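Potside Forums
Home | New Posts | Recipes | Gear | Search
Posted in: Knives, Boards & Prep
June, started by Zubaida Bugti

Cutting boards for hard roots: what are you all using?

zubaida_b wrote:
OK so I have gone completely overboard on root vegetables this spring (daikon, turnips, celery root, you name it) and my old plastic board just can't keep up. It slides, it's covered in grooves, and it smells like garlic no matter what I do. I want something I can leave out on the counter and enjoy looking at! Bamboo keeps coming up. Is it good or is it going to wreck my knife? My knife is a Kubiak with a wide blade and I love it more than is reasonable.

marrowfat wrote:
Bamboo is hard on edges. I had one for a year and was sharpening twice as often. Get end grain maple and be done with it.

tinypantry wrote:
Disagree with marrowfat! I've had my bamboo board for ages, I chop on it every single day, and I touch up the knife maybe once a month. It's light enough to carry to the pot with one hand, and it dries fast if you stand it up. Maple is gorgeous but mine weighed a ton and lived in a cupboard.
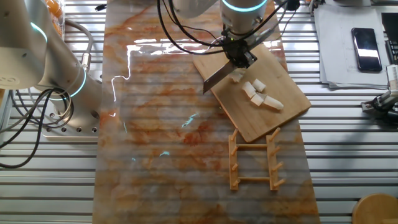
Chunk size matters way more than people think, by the way, especially for soup. I go big with anything that simmers for 50 minutes and small for anything I'm roasting. Mixed sizes are fine too if you're going to mash it all at the end, so a spread like the pale pieces on that bamboo board, one squarish and one long and rounded, wouldn't bother me a bit. And a broad blade is lovely for this kind of work, you can scoop everything up on the side of it and tip it straight in!

marrowfat wrote:
Please don't scrape with the edge though. Flip it and use the spine.

tinypantry wrote:
Yes, spine! Good catch.

oldstock700 wrote:
Can we talk about the mat? Shiny marble pattern in orange and cream, I want it. My only worry is a board sliding on a glossy surface. I put a damp dish towel under mine, folded once, and it stays put even for squash.

zubaida_b wrote:
Ooh, I love the mat too. Damp towel noted. What about those little wooden racks with the pegs, like the one lying by the board? Do they hold a cutting board upright or only plates?

tinypantry wrote:
Depends on the peg spacing. Mine is a Clunen and takes a thin board just fine, but the thick one falls over. Measure first.

marrowfat wrote:
I'd skip wooden racks near the sink. Mine went black at the joints. Wire is ugly but it lasts.

oldstock700 wrote:
Mine's been next to the sink for years with no trouble, I just oil it when I oil the board. Takes 20 minutes for the pair, and most of that is waiting for it to soak in.

zubaida_b wrote:
Sold on bamboo, sorry marrowfat! I'll try the Clamen one in the medium size and I promise to keep the Kubiak sharp. Turnip soup tonight on the old board, for the last time I hope. Does anyone peel theirs when they're small?

marrowfat wrote:
Always peel. The skin gets bitter.

tinypantry wrote:
Never peel the little ones! Just scrub them.

Tags: cutting boards, bamboo, root vegetables, knife care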